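**Two-arm sim for a home build: right hand knocks the fruit instead of gripping it**

Posted February 17, 2019 in Home Builds

I'm building a two-arm bench setup in the shared shop at Keverbridge and testing the moves in simulation before I wire up the real arms. The task is picking an apple off a plate with the right hand. The left arm holds its park pose. The planner is Jirus, mostly stock settings, control loop at 60 Hz.
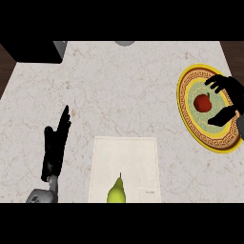 Does the parked arm need to be in the collision model?

Leave it in. It costs very little, and you'll want it there once both arms move.

My trouble is the approach. In a lot of my runs the apple gets pushed before the fingers close. I've tried slowing the arm down and it made no difference.

**Answer 1** (accepted)

Check your contact settings first. I had the same thing on my Serra hands, and the fingers were closing at different rates. Set one closing time for all of them and add a pre-grasp pose 3 inches back from the fruit, with the hand fully open.
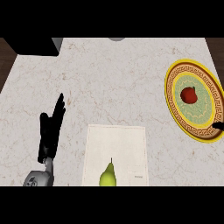

Then move in along a straight line from that pose -- don't let the planner choose its own path for the last stretch. Jirus likes to swing the wrist late. I lock the wrist at 90 degrees and only release it after the lift.

**Answer 2**

Turn friction up. Worked for me.

**Answer 3**

Friction won't fix a bad approach. I ran 3000 grasps on a Dumach arm last October and the ones that failed were nearly all wrist timing. Also look at the mass of the apple, the default in my file was way too light.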